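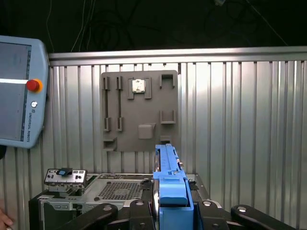

Haslinger adds a short-travel spring set for the Wendar 506

Owners of the Wendar 506 wagon who want a lower ride height without replacing the shocks have a new option. Haslinger, the suspension maker based in Multville, has added a set of four progressive-rate springs for the six-cylinder version of the car. The company already sold a kit for the turbo four, but the heavier engine needed a stiffer pair up front.

The springs lower the car 17 millimeters at both ends and work with the factory shocks and bump stops. Haslinger says they will also fit cars with the optional tow package, though the rear may sit slightly higher when empty. Cars with the self-leveling rear axle are not covered.

Ezequiel Miranda, who runs the Haslinger product line, told us the first batch is limited to 2000 sets. Orders opened September 29, 2026, and a second batch is planned for January. Buyers in the first batch get new upper spring pads in the box – later sets will list them as a separate part.

Installation takes a normal set of hand tools and a spring compressor for the front. An alignment is needed afterward, and Haslinger asks owners to recheck the top mount nuts after 3000 miles. Kemumora dealers will carry the kit and can fit it on request. Labor is priced by each shop, so call ahead for a quote.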